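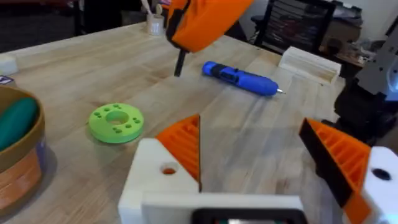 From: Tadhg Coughlan
To: Postgrad tutors list
Date: 11 December 2023
Subject: Re: Marking hours for first-year tutorials

Hi all,

Thanks Asabe for getting this going, I've been meaning to write since the reading week and kept putting it off. Comments under your bits.

Asabe Ogunleye wrote:
> The new contract gives us 6 paid hours of marking per group for the
> whole term. I have two groups and I went over that on the first
> essay alone. Is anyone else in the same boat, or am I just slow?

You're not slow! I kept a note of my hours this time and for one group of 13 I'd used up the lot before I'd got to the second assignment. And that was with me being quite stingy with comments, which I felt bad about, as a couple of them had clearly put the work in and deserved more than a tick and "good use of sources".

The history people have it a bit easier, I think. Jagadeesh Kaimal told me their tutors do a short sheet with boxes and then one paragraph at the end, and the students come and talk to you if they want more. Hardly any of them come, mind you. I've asked him for a copy of the sheet and will send it round when I get it.

> Also, are we expected to go to the lectures? Pádraig says yes, Bríd
> says it was never in the contract.

Bríd is right about the contract, I looked it up. But I'd still go to the first few if you haven't taught the module before. There are 158 students in it this year and the lecturer changes the reading as she goes along, so if you just work from the handbook you'll be caught out (I was, in front of everyone, over a chapter I hadn't opened).

> Should we write to the department as a group?

Yes please. I'd keep it short - what the hours are, what they're really coming to, and what we'd like for next year. Pádraig Heffernan was a rep before and knows who reads these things, so maybe he could look over a draft? I'm happy to write the first go at it over the break, but I'd need people's hours to put in. Rough ones are grand. Send them to me off list if you'd rather not share them with everybody.

One other thing, the Tully room is booked out for exams from next week, so if you've office hours left you'll need to find somewhere else. I'm going to use the café downstairs and hope for the best.

Tadhg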